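Simulate first, and simulate ugly

Most people who build a robot arm at home start with the arm. I did too. I spent $600 on servos and brackets before I had written any control code, and the first version went into a drawer in August. I now think the simulated kitchen should come before the hardware, even for a one-person build in a garage.

The case against this is well known at Szalai, the shared workshop where I rent a bench. Simulated contact is wrong, simulated friction is worse, and a gripper that works on screen will drop a mug on a real counter. All true. But most of my early failures had little to do with friction. They were reach problems, wrist angles, and a forearm that got in the way of the thing I wanted to look at. A renderer shows all of those.

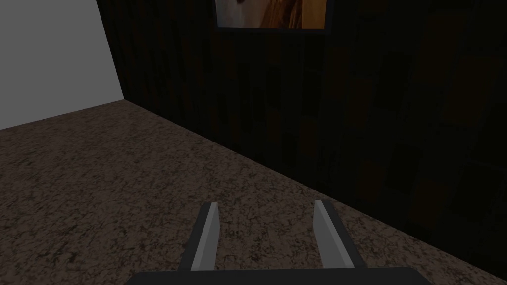
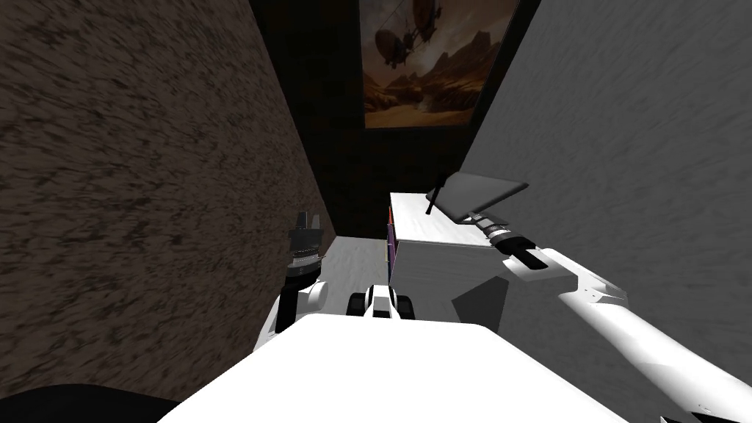

Two simulated views, one close to the countertop and one with both arms in sight.

My project is called Enside, and it has 3,949 logged runs so far. I would guess about 500 of them taught me something. That sounds like a poor rate until you compare it with stripping a gear at 11 p.m. and waiting for a new one from Gelon.

I also think people spend too long making the room pretty. I lost weeks to wood grain and lighting. The planner does not care about wood grain. A camera-based policy might, and the folks on the Cellirell mailing list argue for varied textures, but that can wait until the arm can reach the back of the counter without folding up on itself.

Buy the servos when the simulation has stopped surprising you. Mine still does — mostly at the elbow.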